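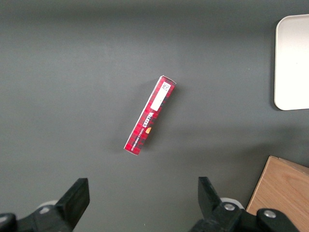

**Topic: Shortbread keeps going soft after two days, what do I do wrong?**

**rmykhailiuk** wrote at 7:40 pm

Good evening to all. I am baking shortbread for my wife's family since last winter, and I think the taste is now correct. My problem is the keeping. On the first day it breaks with a clean snap. On the second day it is still good. On the third day it bends a little before it breaks, and this makes me sad.

My recipe is the simple one: three parts flour, two parts butter, one part sugar, a little salt. I bake it in one piece, low in the oven, until the edge has the color of straw. Then I cut it while it is warm and leave it on the tray until it is cold. After this I put it in a plastic box with a tight lid.

We live in Musside, close to the river, and the air in our kitchen is damp in every month except May. Could this be the whole reason? Or should I change the flour? I use Vasylenko flour, the white one, because the shop near us has no other.

Thank you for any advice, and please excuse my English.

Rostyslav Mykhailiuk

---

**ovenside** wrote at 7:58 pm

Your English is fine. Your shortbread is underbaked. Straw at the edge means the middle still has water in it, and in a closed box that water moves outward until the whole piece is the same. Give it 11 minutes more at the same heat and look at the middle, not the edge.

---

**tillyb** wrote at 8:15 pm

I don't agree with ovenside, sorry! Dark shortbread is just a butter cookie. My grandmother would have sent it back to the kitchen. Pale is right.

What I'd change is the box. Plastic holds on to every smell you ever put in it, and if the pieces go in even a tiny bit warm you've made a little steam room. Use a tin, with paper between the layers, and wait until they are stone cold. Overnight if you can stand it (I usually can't).

---

**rmykhailiuk** wrote at 8:31 pm

Thank you both. I must admit that I do not wait overnight. I wait until I can hold a piece without feeling heat, and this is maybe too early, as the bottom stays warm longer than the top.

About the color I have a doubt. When I baked it longer, one time in the winter, the edge became bitter before the middle was ready. My tray is thin. Is it possible that the tray is guilty?

---

**ovenside** wrote at 8:44 pm

A thin tray will do that. Put a second one under it. And tilly, I said the middle, I never said dark. Pale and dry is possible, it only takes longer.

---

**jorngate_jo** wrote at 9:02 pm

You can also bake it twice. Bake, cut, pull the pieces apart so there is air between them, then put them back in at a very low heat for 20 minutes. I started doing this when I sold at the Jorngate market, where everything had to survive a morning outdoors. It dries the cut sides, and those are the ones that soften first.

---

**rmykhailiuk** wrote at 9:20 pm

This is a very interesting method. I have a practical question about it. When the pieces are pulled apart, they will need more room than my one tray has. Do you put them on a rack, or on a second tray? I am afraid that on a rack the corners will fall through, because mine has wide gaps.

I can also report that I asked my wife's mother. Her opinion is that I use too much butter, and that the shortbread of her sister in Initar was dry for weeks. 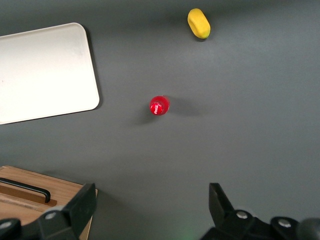 **tillyb** wrote at 9:33 pm

Please don't cut the butter! Less butter gives you something that keeps for weeks because no one wants to eat it. Fat isn't what makes it soft anyway, damp air is, and the sugar pulls it in. If you want to change one thing in the recipe, swap a spoonful of the flour for rice flour. It gives a sandier bite and I find it stays crisp longer.

---

**jorngate_jo** wrote at 9:41 pm

Second tray, lined. I never use a rack for shortbread, too many broken corners.

I'm with your mother-in-law a little bit, by the way. Two parts butter to three of flour is on the rich side. I go slightly under that and had no complaints.

---

**ovenside** wrote at 9:50 pm

Change one thing at a time or you won't know what helped. Longer bake first. Same flour, same butter, same box.

---

**rmykhailiuk** wrote at 10:12 pm

I will follow this order. First batch: longer bake with two trays, one under the other. Second batch: the same, and also the method of Jo. The rice flour I will try last, as I must first find where to buy it. I will keep one piece of each batch for three days and write the result in this topic.

To Tilly: the butter stays. I have not told this yet to my wife's mother.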